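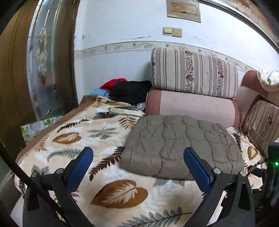
MOLTON, 9th April

Bedding is harder for a robot than dishes. A plate has one shape, and the machine that has learned to pick it up on Monday can use the same model of it for the life of the plate. A quilt has no fixed shape. Folded, it is a soft block with one rounded edge and several ragged ones. Unfolded, it covers whatever it is lying on, including the edges the machine was using to work out where it was.

The gray quilt on the leaf-print blanket is a fair sample of the problem. Its surface is stitched into puffy cells with wavy seams between them. To a person the seams are decoration. To a vision system looking for the border between one layer and the next, every seam is a candidate. The blanket underneath adds its own false edges, in the form of fern fronds and large rust-orange leaves printed at all angles. A pile of clothes by the wall, with a red garment and a black one in it, has to be recognized as a separate job.

Brison, which has its workshop in Molton, works on this class of task and little else. The company does not build arms. It trains the software that tells an arm what to do, and most of its training material comes from people working with hand-held grippers in furnished rooms. The gripper has two fingers with a textured pad on each. A person supplies the shoulder, the elbow and the judgment. The camera on the tool records what the fingers see, and the motion of the tool is recovered afterward.

The attraction is cost. Teleoperating a full robot requires the robot, a safety area and an operator who has been taught to drive it. A hand-held tool fits in a bag. It also goes into real rooms, where the sofa is against the wall and there is only one side to work from. Those rooms are short of the clear floor space that laboratory demonstrations tend to assume.

**What was tested**

In December, Brison ran its current software on a fixed two-arm station against a set of bedding and clothing tasks. The full run was 468 trials. Each began with an item placed by hand and ended when the arms released it or when a time limit of 200 seconds expired. A trial passed if the item ended up folded within a set tolerance and nothing else on the surface had been moved.

Towels did well. Pillowcases did nearly as well, provided the opening faced the station. Results fell with thickness. On quilted items the pass rate was 23 percent, and most of the failures came in the first few seconds, before any folding had been attempted.

The common failure was the first grasp. A thick quilt does not offer a free corner in the way a towel does. The near edge is usually turned under, and a parallel gripper coming down on it will compress the filling and close on a pinch of outer fabric. The lift then raises a small tent of cloth while the rest of the item stays where it was. The software reads the contact as a success, because the fingers have stopped short of fully closed, and it proceeds to fold an edge it does not hold.

A second failure was picking up too much. When the arms pressed hard enough to reach under the quilt they also took hold of the cloth beneath it. Fleece on fleece is particularly bad. The two layers cling, and the camera on the wrist is too close to see that the whole surface has started to move.
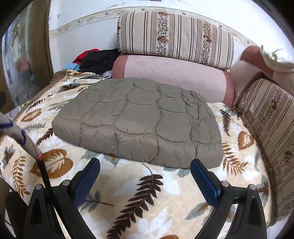 Finger opening matters more than finger strength in this work. A wide opening lets the pads straddle a rounded edge and close on the full thickness of the item. It also takes up room, and on a seat with a bolster along the back and a cushion down one side there is little room to give. Brison's operators learn to approach low, from the front, and to slide the lower pad along the blanket before closing. The software has picked up the low approach from their recordings. It has been slower to pick up the slide, which depends on a feel for drag that the tool does not measure.

Lammers, a supplier of finger assemblies, has proposed a pad with a pressure layer under the textured skin. The prototype resolves a load of 500 grams adequately and becomes unreliable well below that, and the forces that separate one layer of fleece from two are in the unreliable part of the range. A finer version exists on the bench. It wears quickly when dragged across cloth, and dragging across cloth is the intended use.

**The shop floor comparison**

Commercial laundries have had folding machines for a long time, and they are fast. They work by removing the difficulty before the item arrives. Sheets are fed in flat, by a person, one at a time, with the leading edge clipped. Thick items go to a separate table and are folded manually. A household robot has neither the feeder nor the separate table.

Prudumeo, a domestic unit now in limited trials, takes a middle course. The owner lays each item flat on a tray, and the machine folds it and stacks it. It does this dependably with shirts and towels. It declines anything over a set thickness and signals for the item to be taken away. As engineering, that is a sound decision. As a chore saved, it is modest: laying a shirt flat is a large part of folding it.

**Where this leaves the quilt**

Brison expects the quilted pass rate to improve with more recordings on cluttered seating, and it has changed its collection plan accordingly. Operators now vary the surface as well as the item. Patterned covers are preferred to plain ones. They are also asked to keep recordings in which the grasp slips and has to be repeated, material that was previously discarded. The earlier software had seen very few recoveries and consequently attempted very few.

The next run will use the same tolerance and the same time limit. Shelving and putting away are outside its scope, as is any item with a zipper.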